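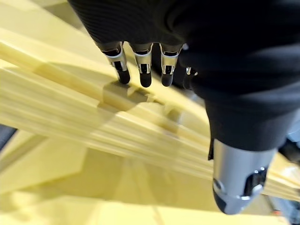

What size bundle fits on one shelf level?
A bundle of rods up to 39 inches long, laid flat along the shelf and tied at both ends.

5.2 Loading the Carholm shelving unit

Before loading, check that the uprights stand square on the floor. On carpet, check them again after one week – the feet settle.

1. Sort rods by length. Do not mix lengths in one bundle.
2. Fit 2 ties per bundle, each 3 inches from the end.
3. Lift the bundle at its midpoint and lower it behind the front lip.
4. Load the lowest level first.

CAUTION: Do not stack bundles above the front lip. They can roll off when the next one is pulled out.
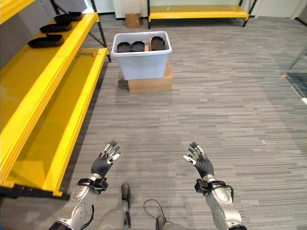 Skellham Site – Stores and Fixtures Department

5.3 Floor clearance

Keep the carpet along the open side of the unit clear of boxes and loose ties. Vacuum under the lowest level with the unit unloaded.

NOTE: Shelf levels are moved with the Hondora key only – see section 9 for the clip positions. Do not hammer the clips.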